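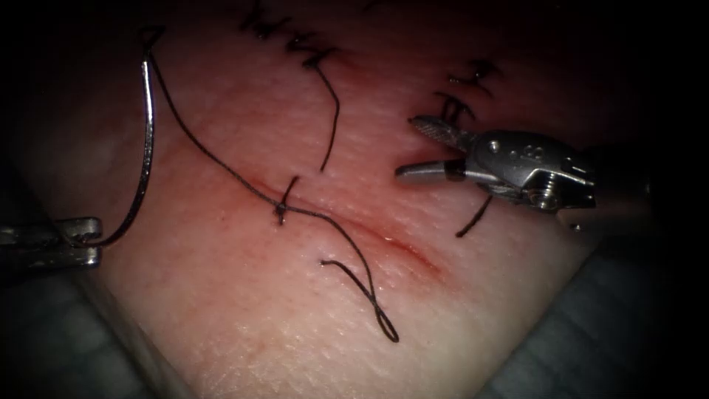
1 min read

When the Right Grasper Stopped Closing

Gallery by Vaughn Montoya, Ranevness training lab

In April we had a fault on our suturing robot, which we call Joso. In the middle of a practice run the right grasper did not answer to the close command any more. The console gave code 1434 and after 8 seconds both arms held their position, as they should. Only a practice pad was involved, so there was no harm to anyone, but the same wrist could be fitted on any of our units and we took it seriously.

Practice pad at work. The needle driver on the left has the curved needle, and the grasper on the right is open above the incision. One knot is placed on the cut, and the older stitches are nearer the top of the pad.

What we learned: the drive cable inside the wrist was worn. The counter for this instrument stood past 3000 cycles, and our own limit is 1000. The warning for the limit had been switched off after a software update — we did not notice it.

What we changed: Boateng now checks the counter every morning and writes it in the log book. Ullik, our second unit, stays parked until its cables are inspected. If you use our lab and a jaw feels slow, please stop, take your hands off the controls and call us.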